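Letero Community Help
Home Repair > Furniture and Surfaces

Gray marks on light oak table, and finish feels rough in one area

Posted by Geetha Fernandes, 4/7/25

We have a large dining table with a light oak-colored top that I also use as a desk. I bought it secondhand two years ago from a store called Forby and the seller could not tell me what the finish was. There is a grayish mark near where I work that does not come off with a damp cloth. I tried dish soap, then a little white vinegar in water, and neither did anything except make the spot look dull when it dried.

There is also an area near one edge where the surface feels rougher than the rest, even when it is clean. I don't know if the two problems are related.

I do not want to refinish the whole thing if I can help it. A shop here quoted me $600 for a full strip and recoat and said they would need to keep it for most of May. Is there a way to treat only the bad areas, and how do I find out what finish is on it? I have a sheet of 200 grit sandpaper and a can of paste wax in the garage and nothing else.

Wiroj Klinhom
Member, 1,735 posts

Stop using the vinegar. It won't have ruined anything in one or two tries, but it can dull some finishes and if it gets through to bare oak it is not good for that either.

Find out what the finish is before you put anything else on it. Turn to the underside or the inside of an apron, somewhere that looks like it got the same coating as the top, and put one drop of denatured alcohol on it. Wait a minute and touch it with a cotton swab. If it goes sticky, you have shellac. If nothing happens, try a drop of lacquer thinner on a different spot. Lacquer will soften quickly. Polyurethane and most factory finishes will not do much with either one. If a drop of plain water soaks in and darkens the wood, you have an oil finish or one that has worn away.

Do this before you sand. Also make sure it is real wood all the way across. A lot of tables from that period are veneer on a core, and the veneer can be very thin. Look at the edge: if the grain on top carries on over the side as end grain, it is solid. If there is a separate strip, assume veneer and leave the 200 alone. You would want 320 or finer for this job anyway.

For the gray mark, I would look at it from a low angle with a lamp on the far side before deciding anything. A mark sitting on the finish will usually show as a change in the shine. A mark under the finish keeps the same shine as the wood next to it, and no cleaner is going to reach it.

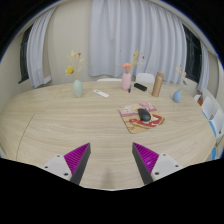
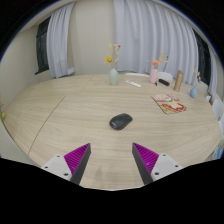 Can paste wax go on over a gray mark before it has been treated?
Leave the wax off until the mark has been dealt with, as it can seal grime underneath and will have to be removed with mineral spirits before any repair coat will stick.

If it turns out to be an oil finish, the repair is easy. Sand the rough area lightly with the grain, wipe off the dust, rub in a thin coat of the same kind of oil and wipe away all the extra after fifteen minutes. Lay the rags flat outside to dry — oily rags in a pile can catch fire on their own. Two or three coats, a day apart.

If it is polyurethane, spot repair is harder to hide. You can scuff the whole top with a fine gray pad and put on one coat of wipe-on satin. It takes an afternoon, and you don't have to strip anything.

Hiếu Triệu
New member

Had the same thing. Mineral spirits on a white rag took mine off in one go. Try it somewhere hidden first and open a window.

Vimala Kamath
Member, 101 posts

Agree with Wiroj on testing first. One thing to add about gray or black marks on oak: they are often iron stains. Oak has tannin in it and reacts with steel wool bits, cans, or a damp metal base left sitting. Oxalic acid will bleach those out, but only on bare wood, so the finish has to come off that area. Wear gloves and rinse well.

And don't use steel wool on oak, ever. Use the synthetic pads.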